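Werkstattbuch Stasiv, Februar
Thema: Bedarfsliste für das nächste Halbjahr, Tischdecken mit zwei Armen

Stand 14 Uhr. Budgetrunde ist im März, bis dahin muss die Liste stehen. Grundlage ist der jetzige Aufbau mit Löffel, Gabel, Becher und Schale auf dem Klapptisch.
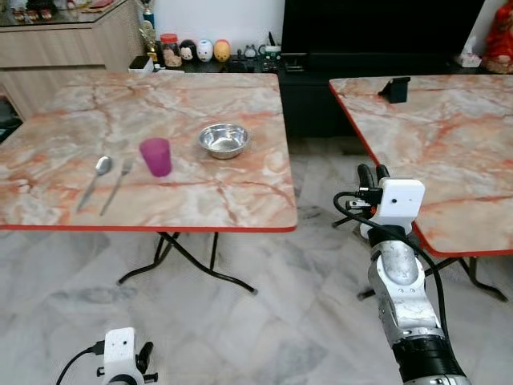
Größter Posten sind die Greiferfinger. Ich setze 2 Ersatzpaare pro Arm an, Angebot von Moltuvetti liegt vor, Lieferzeit 11 Wochen. Muss also vor allem anderen raus. Lirkura wäre schneller, hat aber eine andere Aufnahme, dann bräuchten wir Adapter. Noch mal nachfragen, was die kosten.
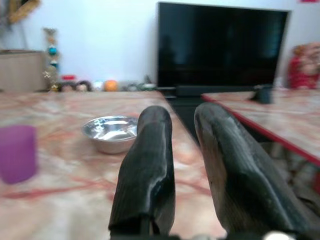 Handgelenkkamera: Finger offen, Stahlschale links daneben.

Kabel: Die Kamerakabel hängen in Schlaufen am Arm. Kabelführung zum Klemmen bestellen, dazu Reserveleitungen mit gewinkeltem Stecker. 200 Euro reichen dafür, läuft über Verbrauchsmaterial und muss nicht in den Antrag.

Geschirr: Edelstahl spiegelt stark. Trotzdem dabei bleiben und einen zweiten Satz in mattem Kunststoff dazunehmen, damit wir vergleichen können. 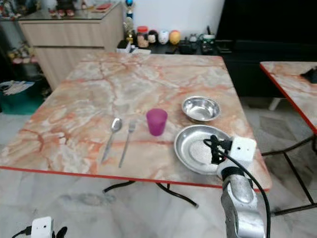 Tische: Klapptische vorerst behalten. Höhenverstellbares Gestell von Wivlow steht als Option auf der Liste, Priorität C. Vorher klären, ob die Fußplatten auf Fliesen halten. 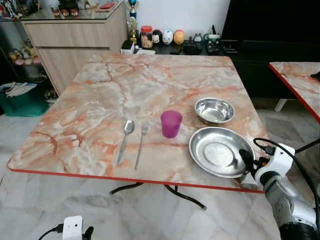
Offen:
Wartungsvertrag für die Arme, ja oder nein. Ohne Vertrag eine Rücklage für ein Gelenk einplanen.
Ersatzkamera fürs Handgelenk, gleiche Bauform, sonst neu kalibrieren.
Transportkiste erst im zweiten Halbjahr.
Adapterpreis Lirkura nachtragen.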